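Lists > Ruchti Household List > Archive > April

Prev by thread | Next by thread | Index | Reply

Subject: Re: Folding plaid so the lines match
From: Vaida Grigaitė
To: ruchti-household

Mieczysław Górecki wrote:

> I have a question for the people who do the linens at the Flitden house
> or anyone else with the patience for it. We were given a stack of plaid
> cotton cloths and throws and I am trying to get them onto the open
> shelves in the upstairs hall. Plain sheets I can fold. With the plaid
> ones every fold that is off by a little shows, because the stripes on
> the top layer run one way and the stripes under it run another.
>
> I have tried folding on the bed and folding standing up with the cloth
> under my chin. On the bed is better but the stack still leans. The
> shelves are 35 cm deep and I would like the folded edge at the front.
>
> Second question. Do you iron them first? I did one and it took longer
> than I want to spend on a thing that goes over the back of a chair.
>
> Third, some of them have been washed and some have not, and they no
> longer seem to be the same size. Is that going to even out?
>
> Mieczysław

I do the Flitden linens every other month, so I will answer in the order you asked.

On the folding. The stripes are a help if you use them as the fold line. Most people bring the corners together first and then smooth toward the middle. With plaid I do it the other way. Lay the cloth flat, find the stripe nearest the center, and fold on that stripe along its whole length. Let the hems land where they land. On a cloth that was cut straight the hems will meet. On one that was cut a little crooked they won't, and you will have a half inch of underlayer showing at one side. Put that side at the back of the shelf.

After the first fold, do the same thing again in the other direction. Pick a stripe and fold on it. For a shelf 35 cm deep I would then fold in 3, because halves will come out either too deep or too shallow for most throws. Measure the first one against the shelf before you do the rest. I cut a piece of cardboard a little narrower than the shelf and fold around it, then slide the cardboard out. The Vamlow people gave us a plastic folding board once, and it was fine, but it was made for shirts and was too short for anything we have.

The bed is better than standing up. A table is better than the bed. A mattress gives under your hands and the lower layer moves while you are smoothing the upper one. If the table is slippery, put a towel under the cloth.

On the leaning stack, check that you are turning every second cloth around. The folded edge is thicker than the open edge, so if all the folded edges are at the front, the stack leans to the back. I know you want the folded edges at the front. You can have that with four or five cloths in a stack and no more. Past that, turn them, or start a second stack next to the first.

On the ironing. I don't iron throws. I iron the tablecloths and the two curtains in the front room, and that is all. For the throws I take them out of the dryer while they are still a little damp, hold them by two corners, snap them once or twice, and hang them over the rail. When they are dry they are flat enough to fold. What makes the hard creases is leaving them in a heap in the basket overnight. A plaid shows that more than a plain cloth does, because the lines go wavy wherever there is a wrinkle, and you can see it from the other side of the room.

If one has been sitting in a heap already, pull on it along the stripes, first one direction and then the other. Don't pull it corner to corner. Pulling corner to corner stretches the weave on the bias, and then the squares become diamonds and it will never fold right until it has been washed again. The same goes for picking one up out of the pile.

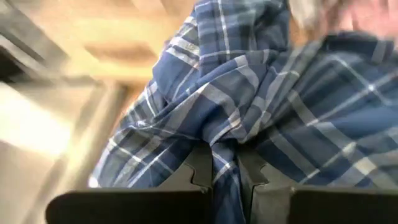 Take hold of it near a hem, with both hands if it is a large one, and lift the whole edge. If you pinch it in the middle and lift, you get creases running out from the place you pinched, and you will have to smooth those out again before you can fold.

On the sizes. Cotton shrinks the most in the first wash, and usually more in the length than across. So yes, it will mostly even out once they have all been through the machine. Wash all the unwashed ones before you decide on a folded size, or you will do the shelf twice. I did the Flitden hall twice for that reason. If any of them are partly wool, keep those separate and don't put them through with the others. Look for a tag near a hem or in a corner. If there is no tag, wash it cold and lay it flat.

The dark blue ones should go through by themselves the first time. I had some pale gray stripes come out bluish after a warm wash with new navy napkins. They didn't come back. Our machine is set to 90 minutes for the long cotton cycle and I don't think that much time is needed for throws. The short one does the job.

Some things you didn't ask but that may come up.

Don't put scented sachets directly on the cloth. The ones from Orko left an oily spot on a pale stripe and I had to treat it with dish soap. Put them on the shelf behind the stack.

Open shelves near a window will fade the front edge. If the hall gets sun in the afternoon, rotate the stacks when you dust. We lost the color on one fold line of a green check that way. The rest of the cloth is still good, so it is used under the plant pots.

If you are keeping a list of what you have, write down the size after washing and not before. I keep ours on a card taped inside the cupboard door. The full linen list for Flitden runs to 200 pieces, counting napkins, and the card is the only way I can tell what is out for mending.

I can bring you the cardboard pattern next time I am over. It is cut for our shelves, which are deeper than yours, so you would have to trim it. The old curtain box in the mud room is the right weight of cardboard if you want to cut your own before then.

Does anyone still have the long drying rail that was in the basement? Ours has come loose from the wall at one end and I would like to borrow the other one until it is fixed.

Vaida

3 replies | 0 shares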